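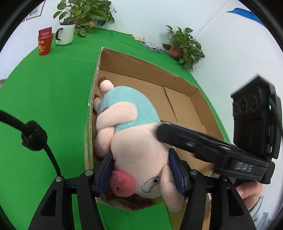

Sekar Lubis, doctoral researcher, Hosine Powertrain Laboratory

Figure 1. Plush pig toy in an open cardboard box.

3.2 Fuel use after engine downsizing

We compared 31 sedans with a turbocharged four-cylinder engine to 13 older cars with a V6. All cars were driven on the Drellberg route, which has one long climb. On the flat part the smaller engines used less fuel in every run. On the climb the difference became small – and for two cars it disappeared. We think the boost pressure explains this, but our logger did not record it before October. Runs above 120 km/h were removed from the data.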